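Home | Notebook | Parts bin | Swaps | Contact

February 5, 2019
Posted by Niloufar Nouri

Back on the Probert space ranger tonight, the 6 inch one with the removable helmet. Eleri Voyle sent me a baggie of spare limbs and I finally sorted them (took longer than I'd like to admit!). Two of the left arms are the early Ivance mold with the shallow elbow notch, so those are keepers.

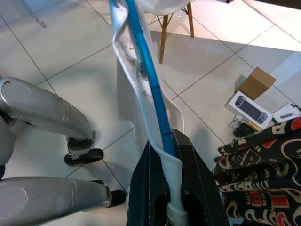 The knee joints are another matter. Both pegs on my figure had gone loose, so I tried a thin coat of clear floor polish on each, left it 8 hours and popped the legs back on. The right one holds a pose now. The left still sags – I'll give it a second coat before I think about swapping the peg.

Cardback next. It's the Flollix reissue with the offer sticker, and the bubble has yellowed along one side. I'm not touching it. Eleri thinks only 300 of these went out with the sticker, but she got that from an old Zister price list and I wouldn't swear to it.

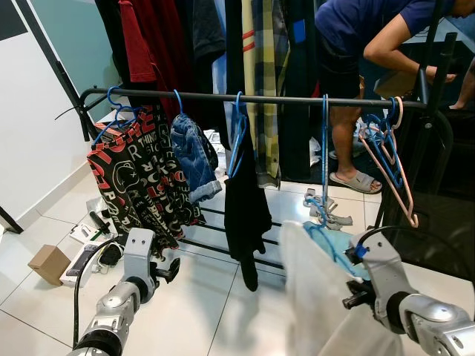 To do

- Second coat on the left knee
- Sand the helmet seam, 300 grit, go easy
- Ask Eleri if she wants the 4 spare right hands back
- Find the tiny belt clip I dropped on Sunday's box of backpacks – it has to be in there somewhere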